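We use cookies to remember your settings. OK / Manage

Can it tidy the table yet?

Every March I get asked whether it's worth waiting for a robot that does the chores. I wrote about floor cleaners last year, and they're fine. Tables are harder, so I've been looking at those.

A kitchen table after a Sunday afternoon has a bit of everything on it. Snack packets, a bun in a bag, a soft toy, paper the kids have drawn on. To clear it, a machine has to know what each thing is, pick it up without squashing it, and put it somewhere sensible. Most people do this while talking about something else.

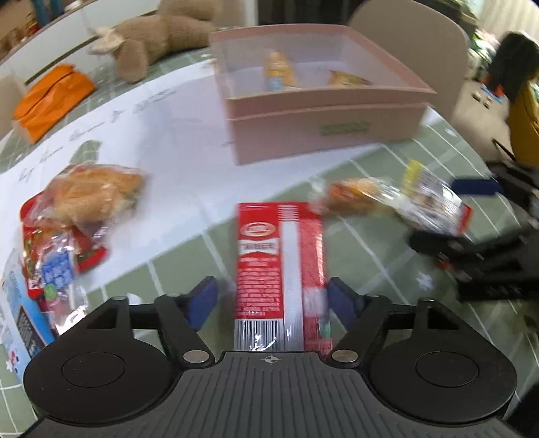 Gripping is the part that has come on most. Two padded fingers will hold a stiff packet upright well enough. Crisp bags are worse, as the film slides and folds, and a bun can be flattened before the motor notices. Two arms help, but then they have to keep out of each other's way.

Severyn Kostiuk, who used to pack orders at Mujić, reckons a shop floor will get there first. The boxes are the same every day and the shelf doesn't move. He timed himself at 46 items put away in a quarter of an hour, with a tea in the middle. I can't see a machine doing that in my kitchen.

Deciding what is rubbish is still the big gap. A drawing and a scrap of paper look much the same to me, never mind to a computer.

I wouldn't save up for one yet. I'll look again next spring.

2 comments

Brelletti: Mine can't get over the rug, so I'm not holding my breath.

Ukitz: Would pay good money for one that only did the packed lunches.

Contact | © Uvivow | Back to top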